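3.2 Task set and simulated bench

Work was done over one term by the student group, who had the Ranolov course code to start from and not much else. All runs in this section are in simulation - the real bench at Merell was booked out until July, so nothing below should be read as a hardware result.

Each run uses the same table and the same set of objects. The group wrote 39 task prompts, most of them one pick and one place, a few with two steps. Prompts were kept in plain words ("put the mug on the black platform") as the Sillska planner copes badly with long sentences. Start poses were shuffled by a few centimetres between runs, lighting left alone. Crates stay put in every task. We did try moving them early on but the planner kept treating the rims as obstacles and timing out, so this was droped.

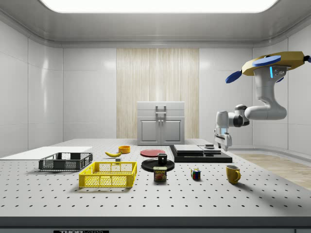
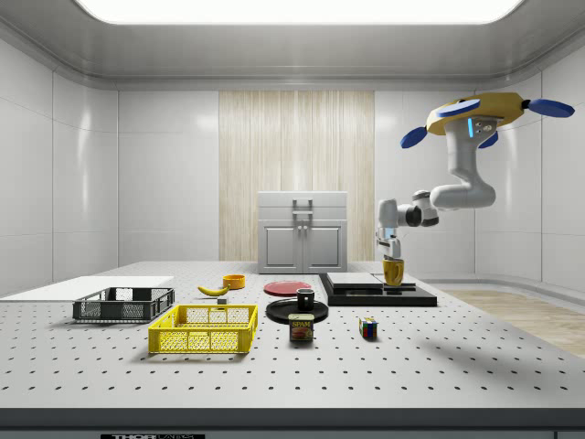

Figure 4. Simulated bench, two moments. First: yellow mug standing on the table near the right front. Second: yellow mug held in the gripper over the black platform.

Is a run counted if the object is lifted but not placed?
It counts as a failed run, but the lift is logged seperately so the grasp rate can still be worked out.

Of 500 runs started, 362 reached a valid grasp and 215 ended with the object resting inside the target area. The gap between those two numbers is mostly the release step. Mugs were the worst - gripper opens too early, or the handle catches a finger on the way out. Flat items did better once the approach height was lowered.

Scoring is by script. Target area is a plain rectangle drawn on the surface, object centre must be inside it two seconds after release. This is generous. A mug on its side scores the same as one standing up, and we would change that before comparing with the Wong baseline, which checks for upright pose.

One further note on timing. Runs were done in batches overnight on a shared lab machine, and planner time-outs went up when other jobs were running. We did not correct for this. Re-running the timed out cases on a quiet machine is on the list, see section 5.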